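Vsevolod Melnychuk, posting from the Mostberg student robotics club. Thread, mostly complaints.
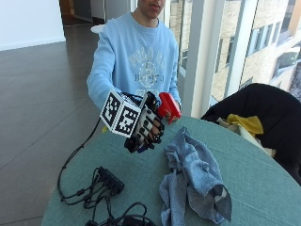 ## 1/
Glove on, marker cube on top, towel waiting. Our entry for the Bredach round is called Uretti, and it is meant to learn to fold laundry. So far the one learning to fold laundry is me. My mum is thrilled.

## 2/
The brief from Dovhaniuk, who runs the club, was one line: "Show it what hands do." I have since found out that I don't know what hands do. Try folding a towel while thinking about your ring finger.

## 3/
Tally up to last night: 629 folds recorded. We threw out 35 where the cube turned the wrong way and the tracking decided my wrist was in the ceiling. I watched one back and it looked *great*, very athletic.

## 4/
Cable rules, written after an argument:
- glove cable goes left, always
- don't pull the hub towards you to "get a bit of slack"
- if you unplug something, say so out loud

The third rule has been broken by two people. I am both of them.

## 5/
People keep asking why the towel starts in a heap. Have you met a towel? Starting flat is cheating, and the judges start from a heap too. We practised flat for most of January before anyone read that page.

## 6/
Current state of Uretti: finds a corner, lifts it, loses interest. Dovhaniuk calls this "promising". He said the same about my exam results.

## 7/
Next up is the second towel, a stripy one, which the corner finder hates. If anyone at Mostberg has a plain one they don't want back, I'm in the club room until six. Bring biscuits, my right hand is busy.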